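Girnwood Tennis Club opens its courts for a free family day

Sun 28 May, 10 till 4, Girnwood Tennis Club, Ikholm Road

I'm Elaheh Mohammadi and I look after the junior sessions at Girnwood – and I'm so pleased to say our open day is back! Come along, borrow a racket and have a hit. It won't cost you a penny, and you don't need to have played before (I was 32 when I started, and my serve still frightens people).

Last year 387 of you turned up, which was lovely but did mean a very long queue for the tea. We've got a second urn now. 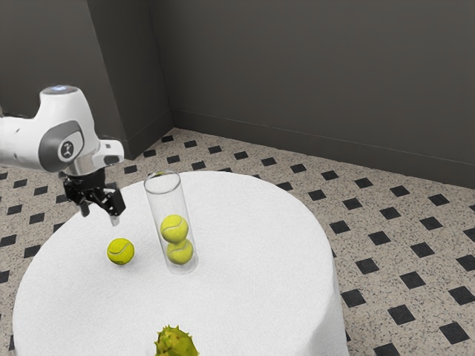

Under-tens are on the two courts nearest the car park all morning, with softer balls and lower nets. Grown-ups can join the doubles round robin after lunch. Skanier Sports are lending us almost 100 rackets, and the Athumani bakery is doing the cakes again, including the lemon one.

We're also raising money for floodlights, which we'd love to have up by November so the evening groups can carry on through the winter. Raffle tickets are on sale at the gate.

Please wear flat-soled trainers. Parking is free on the school field.

Press contact: Elaheh Mohammadi, Girnwood Tennis Club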